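Search this site
Search
Go

The Long Way Home in a Used Camper Van

March
By the Road & Garage staff

The van had 463 miles to go before it would see its new driveway, and I had owned it for less than an hour. It was a high-roof camper with a bed across the back, a two-burner stove and a heater that ticked like a kitchen clock. I had never driven anything longer than a station wagon. I was thrilled!

Buying a used camper far from home sounds like a headache, and for years I told friends to shop close by. Then I spent a winter looking at tired vans within an hour of my house, and every one had a soft floor or a story that kept changing. The good one was in Rukovville, two mountain passes away, on the back row of a small lot called Jaunzems Motors. The listing had plenty of photos, including the underside, and when I called with a list of questions the salesperson took the phone outside and crawled under the thing to answer them. I bought a one-way bus ticket that night.

What to check before you sign

Give yourself a whole morning. Start underneath with a flashlight and look at the frame, the brake lines and the places where a previous owner drilled through the floor. Those holes should be sealed, and the seal should still feel rubbery. Press hard on the ceiling around the roof vent, too. Mine had a brown ring the size of a saucer but the panel was solid, and the lot had already replaced the vent.

Then move inside and run everything. I lit both burners, filled the sink, ran the water pump until the tank was dry and left the fridge humming while I went for a drive. My test drive lasted 30 minutes and took in a steep hill, a stretch of freeway and the worst parking lot in town - a proper workout, and the van loved it. The only surprise was the side wind on the bridge, which moved us over far enough that I laughed out loud.

Ask for the paperwork on the conversion as well as the vehicle. A factory camper will have a manual for the electrical system. A home-built one may have a pencil drawing, and a good pencil drawing is worth a lot when a fuse blows in the dark. 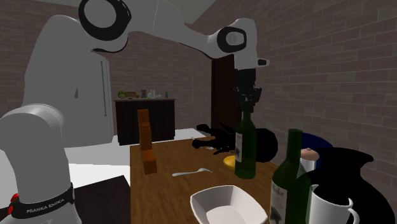 The first night out

I stopped in Clurkmont a little after 9 with rain coming down sideways. The campground by the river had one space left, and it took me four tries to back in. Supper was canned chili eaten standing up. The heater came on with its ticking, the windows fogged, and I slept better than I had in weeks.

Morning was when I learned the van. The cabinet over the bed swings open on right turns. The second gear likes a slow hand. The fresh water gauge reads full until it reads empty, with nothing in between. I wrote all of this on the back of the sales receipt, and that receipt still lives in the glove box.

From Clurkmont the road follows the river down to Skirodport, and if you ever have the chance to drive it in something with a big windshield, go! The hills open up, there are pullouts every few miles, and the bakery at the harbor has a parking lot that fits a van with room to spare.

What it cost me

I set aside 1,000 dollars for repairs on top of the price, and I would tell any first-time buyer to do the same. New tires took the biggest bite (the old ones had fine tread but were cracked along the sides). A second battery, a propane hose and a decent jack used up most of the rest. The cabinet latch I fixed with a bungee cord, and it is still a bungee cord.

We have a trip planned back up to Rukovville in June, over both passes this time with the bikes on the rear rack. I want to see that bridge again on a calm day.

Contact us | Copyright Road & Garage, all rights reserved | Back to top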